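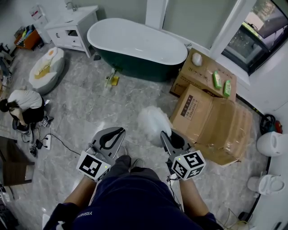 The bathroom is the last room in the house to get unpacked, and the owner had warned us of that before we arrived. She runs a small moving and home-setup business under the name Clanedden, and most of her working week goes into other people's bathrooms, kitchens and hall closets. We met her on a Tuesday, in the middle of a job, and talked between boxes.

She started the business after eight years at Hayes, a larger moving company where she worked in the packing department. The hours were long and the training, she says, was good. "They taught you how to wrap a glass and how to lift. What they didn't teach was what happens at the other end. We set the boxes down, got a signature and left. Then the customer had a house full of cardboard and no idea where the towels were."

Clanedden does the other end. A crew of two comes in the day after the move, opens the boxes room by room, puts things where the customer wants them and takes the cardboard away. The flat fee for a bathroom is 60 dollars, which she admits is low. A whole house starts at 800. "Bathrooms are how people find us," she says. "They book one bathroom to see if we're any good. Then they call back about the kitchen."

Her first rule for a bathroom is that everything goes on the floor or on top of a box before anything goes in a cabinet. She doesn't like filling drawers straight from the carton. "If you put things away as they come out, the first box gets the best drawer. Then you open the second box and find the toothbrushes. So now the toothbrushes live under the sink behind the drain cleaner, and they'll stay there for five years."

She uses a closed box as a table for this. A tall one with a flat top is best, because it saves bending for the small items. Bottles she lays on their sides at first. "A bottle standing up on cardboard will go over sooner or later, and if the cap is loose you've got shampoo on the floor. Lay it down and look at the cap. If it's going to leak, you want to know before it goes in the cabinet."

Leaks are the main complaint she hears from people who packed for themselves. Her advice is to unscrew the cap, put a square of plastic wrap over the neck and screw the cap back on. Half-empty bottles should be used up or thrown out in the last two weeks before the move. She has unpacked a carton with eleven nearly finished conditioners in it. "The customer paid to have those driven across the state."

Freestanding tubs are common in the newer houses she works in, and she has mixed feelings about them. They look good, she says, but they have no ledge. "With a built-in tub you've got a corner for the soap and the sponge. With a freestanding one the sponge ends up on the floor. I tell people to get a stool or a tray that goes across. I don't sell either one, so they believe me."

She won't let her crew use the tub as a storage bin during a job, although it is the obvious place. Grit on the bottom of a box can scratch the finish, and on one of her first jobs it did. Repairing that tub cost her 500 dollars, more than she earned that week. Since then the tub stays empty until the last box is flat.

Soft things are handled separately. Bath poufs, cushions and spare towels come out early and stay out, and she likes them to sit for a while before they are put away. "A pouf that's been at the bottom of a box for a month looks like a sock. Leave it alone and it gets most of its shape back. If it doesn't, it was old anyway, and they're cheap."

She is relaxed about customers who keep odd things in the bathroom. A novelty pillow, a stack of comics, a plastic dinosaur — it all gets a place if the customer says so. "I had a helper once who kept sorting things into what belongs in a bathroom and what doesn't. That's a decision for the person who lives there. If they want a pillow in there, we find a spot that doesn't get splashed."

Where she does argue is over open shelves. Most people, she says, put too much on them in the first week. Colorful things look cheerful on a shelf and she has no objection to them, but she asks customers to keep what they use every day at hand height and give the rest to the vanity. A vanity with one drawer and a cabinet below is enough for two people, in her view, provided the drawer holds only small things.

"Put the hair dryer in the cabinet," she says. "It goes in the drawer in every house I walk into, and then the drawer won't close, and they think they need a bigger vanity."

The work is done mostly on the floor. She and her crew sit or crouch for much of the day, and she has changed how they do it over the years. They switch positions every half hour, one sitting and one moving around, and they wear long pants with some stretch in them. Tile is hard on the knees. She tried foam pads for a while and gave them up, as they slid on polished tile and everyone tripped over them.

Boxes come from Skuststead, a supplier a short drive from her unit. She buys two sizes and no others. The larger one is for towels, mats and other light things, and the smaller one is for bottles. People tend to do it the other way around, she says, and then the big box full of liquids gives way at the bottom. She tapes every bottom seam twice and writes the room on the side as well as the top, so that it can be read when the boxes are stacked.

Labels are a sore point. She would like customers to write what is in the box and not just the room. "'Bathroom' doesn't help me. I'm standing in the bathroom. Write 'medicine' or write 'towels.' The medicine box I want to open first, and I want it up high if there are kids."

Asked how long a bathroom should take, she says 2 hours for a crew that knows what it is doing, with the cardboard out the door by the end. Someone working alone in their own house should allow an afternoon and not start after dinner. "You'll need the shower at some point, and you don't want to be climbing over boxes for it at eleven at night."

She is looking at a second crew for next spring. There has been interest from the new houses at Forholm, where people are moving in a street at a time, and she has already had to turn down work there in May. She would want to train the new people herself, starting with bathrooms, before letting them near a kitchen.

Her own bathroom, she says when we ask, has one box in it that she hasn't opened since she moved. She thinks it might be curtains.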